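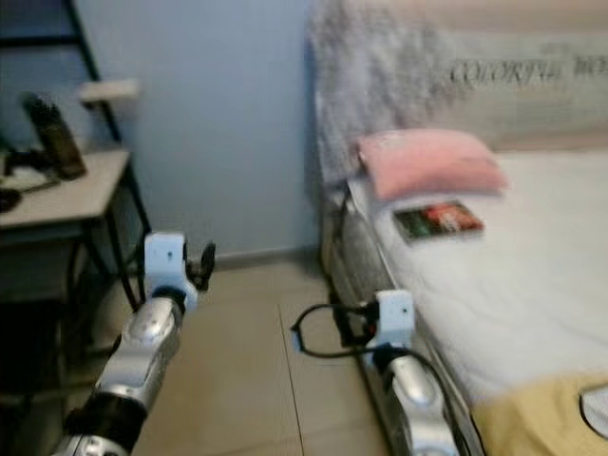 How often should a mattress sheet be changed in a small bedroom? Every week in summer and every ten days the rest of the year, with the blanket washed once a month.

I settled on that interval after moving to the flat in Mernby, where the bedroom has a tiled floor and one window that opens as far as a hand's width. Tile doesn't hold dust the way carpet does. It lets dust travel, and most of it ends up under the bed or along the baseboard, so the floor and the bedding have to be treated as one job.

The order I use now:

Blanket first. The pale yellow one gets folded over the foot end while I deal with the pillow. It is cotton, 400 grams per square metre, and goes in at 40 degrees on a slow spin. The label allows 60 but the edge binding puckered the one time I tried it.

Then whatever has collected on the sheet. There is usually reading matter up near the headboard, next to the small pink pillow. The pillow is decorative and does nothing for the neck. It goes in a mesh bag with the light colours.

The sheet itself is plain white and fitted. I bought two in Willport, same size, same weave, and rotate them. A fitted sheet should be pulled on at the head end first, both corners, then the foot. Doing it diagonally puts the slack in the middle and it never comes out.

The fur throw on the headboard is the awkward item. It hangs over the left side and leaves the lettering on the right uncovered. Long pile takes up dust quickly and cannot be tumble dried -- the fibres clump at the tips. I shake it out of the window, brush it in one direction with a soft clothes brush and hang it over a door for 90 minutes. A full wash happens twice a year, by hand, in the bath, with 29 ml of Penolum wool liquid to a shallow fill. More than that and the rinsing takes all morning. The upholstery behind it gets the vacuum with the narrow brush attachment on low power.

The side table has a light top and thin black metal legs. Light tabletops show rings. I wipe it with a damp cloth and then a dry one, lifting the brown bottle each time instead of going round it. The legs collect fluff at floor level, and a dry cloth wrapped round each one and pulled upwards is enough. The lower shelf is in shadow most of the day and I forgot about it for most of last winter. It now has its own line on the list.

The black metal shelving above the table is done before the table, for obvious reasons.

Floor last. Vacuum on the hard floor setting, starting behind the headboard, then a flat mop, nearly dry. Grout darkens if water sits in it. My vacuum is a secondhand Thibodeau rated at 2000 watts, far more than tile needs, and on full power it lifts the corner of any sheet hanging below the side rail.

One open question is the rail. It is grey and shows smears after the mop has touched it. Vinegar and water left streaks, washing-up liquid left a film. A microfibre cloth with plain warm water has been the least bad so far. I intend to try distilled water in October -- the tap water in Mernby is hard enough to leave scale in the kettle within a fortnight.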